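Come drive robots with us: paid teleoperators wanted at Jivura

Posted under: Jobs / Part time / No degree needed

Hi! I'm Augustina Amegashie and I run the data room at Jivura. I'm looking for people with steady hands and a decent amount of patience to come and teach our arms how to do small household jobs. You sit down, you take hold of two handles, the robot copies what you do, and the computer saves every bit of it. Then you reset the table and do it again. That's the job, more or less, and if you're still reading after the words "do it again" you may be one of us.

We collect what we call episodes. An episode is one complete go at one task, start to finish: fold the washcloth, put the lid on the jar, hang the paper on the line. The learning system gets the camera video plus the position of every joint, and from a big enough pile of episodes it starts to work out how to do the thing by itself. Our current set is called Pleltgate and it stands at 759 accepted episodes as I write this. We want it a lot bigger by August, and that's why I'm hiring!

What you'd be doing

Most of the tasks use two arms at once, one for each of your hands. You'd start on the easy ones (moving a block, opening a drawer) and when you're comfortable I'd move you to the fiddly stuff. My personal favorite is the laundry line. There's a little wooden drying rack with twine on it, some clothespins in a tray and a stack of paper, and you have to get a sheet up and pinned. Doing it with your own fingers takes no thought at all. Doing it with two grippers is another matter, and I still get a small thrill when the pin closes where I wanted it.

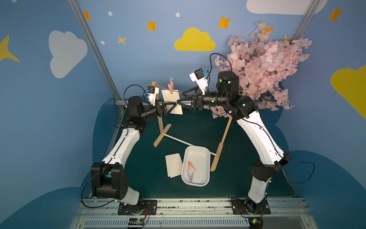 Etornam Aryee wants me to add that the clothespins are harder than they sound and that new people should expect to be bad at them for the first week, maybe longer, and that being bad at them is fine as long as you mark your failed tries as failed. Etornam also says to tell you that slow and smooth beats fast every time, and that the worst episodes in the whole set came from people trying to beat each other's times.

All true! I'll go further on the marking thing. At the end of each episode you press one of two pedals, keep or discard. If you dropped the pin, picked it up again and finished, that's a keep, and a really useful one, because we want the system to see how a person recovers. If you bumped the rack over and had to reach in with your own hand, that's a discard. When you can't decide, leave a note in the log and I'll watch the playback with you. Please don't keep a bad one to make your count look nice. I don't pay by the episode, so there's no reason to.

We also change things up between episodes. You'll get a card on the screen that says something like "tray closer, twine lower" and you set the table to match. It feels fussy. I know. But if the tray sits in the same spot every single time, the model learns the spot and falls apart the moment somebody nudges it. (We found that out the hard way with an early set called Flekberg, and I had to throw out a good part of a month's work. I'm over it now. Mostly.)

A normal shift

Shifts start at 9 in the morning and run four hours, with a proper break in the middle and short ones whenever you need them. Your shoulders will notice the first few shifts, so take the short ones. The first thing we do is a check of the cameras and the arms, then a few warm-up tries that don't get saved, then we record. There's music if everyone in the room can agree on it. At the end you tidy your station, write two or three lines in the log about anything odd, and go home. No homework, nothing to take with you.

Some days a task just won't go well and you'll want to stop doing it. Say so and I'll switch you. People who've been annoyed at the same clothespin for an hour don't make good examples, and I'd much rather have 9 nice episodes out of you than a whole heap of grumpy ones.

Who I'm hoping to hear from

You don't need to know anything about robots. You don't need to code. The best operators I've worked with came from sewing, dental work, cake decorating and one summer of fixing bicycles. What I do need:

You can sit and use both hands for stretches of half an hour or so.
You see well enough, with glasses or contacts if you wear them, to work from a screen.
You're okay doing the same small task many times in a row.
You'll tell me when something looks wrong, even if you think you caused it.
You're 18 or older and can work in the US.

Left-handed people, please apply! Our set leans heavily to the right and I'd love to even it out.

If you need a different chair, a lower table or longer breaks, put it in your message and I'll sort it out before you come in.

Pay and the practical bits

It's hourly and part time, and training hours are paid at the same rate as everything else. You pick two or three shifts a week and we try to keep them steady for you. Everyone who completes the training gets a $200 bonus with their next paycheck. I'll tell you the hourly rate in my first reply, before you've spent any time on a tryout, so you can decide if it's worth the trip.

What gets recorded is the table, the arms and the movement of the handles. Your voice isn't recorded and your name doesn't go into the data, just an operator number. I'll show you what a saved episode looks like on your first visit, and you can ask me anything you like about where it goes.

How to apply

Send me a message through the form at the bottom of the Jivura jobs page. No résumé needed. Tell me which mornings you're free, and tell me about something you do with your hands, anything at all, knitting, guitar, peeling shrimp. If it sounds like a fit I'll invite you in for a paid tryout of one hour. You'll drive the arms for most of it and Etornam will sit next to you. Wear sleeves you can push up, and leave the bracelets at home, they catch on the handles.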